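Camcombe Growers' Help Board
Filed under: Organic growing > Certification & paperwork
Reading time: 2 min
Print this page | E-mail this page

Can I sell as "in conversion" in my first year?

Posted by Sandrine Millet

Hi all! I took over 23 acres outside Camcombe last November and signed up for organic certification right away. The fields had been in plain old wheat, sprayed every year as far as I know. Now a shop wants my squash this fall and asked if they can put "in conversion" on the shelf card. My inspector is out until next month and I don't want to print 300 stickers and then bin them.

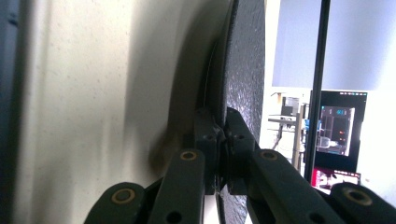
I also have one corner, maybe the best soil on the place, that was left as rough grass for years. Does that count for anything, or does the whole farm start on the same clock? I've read the handbook twice and I'm more confused than when I started.

Friederike Rothe

Don't print anything yet! It depends on who certifies you. Mine wouldn't let me use any wording at all for the first 12 months, and after that only on crops, in their exact words. A friend with a different certifier couldn't use it at any point. So e-mail the office and don't wait for the inspector – somebody there can answer a label question in a day.

On the grass corner, ask for a look back. You'll need something in writing from the last owner saying what went on it and when. I got 2 fields through that way, but it took 86 days and a lot of nagging.

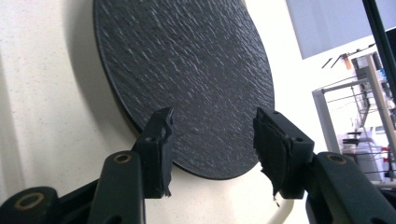 Keep that corner's harvest separate from the start, too, even before you hear back. Separate crates, separate page in the log, separate line on the invoice. If the shop wants something on show in the meantime, give them your farm name and the variety and leave it there. I set my squash out on a round black plate with a rough, slate-like face, and people ask about the farm without any label at all.

Ravindra Yadav

what she said. also save your seed receipts, they always ask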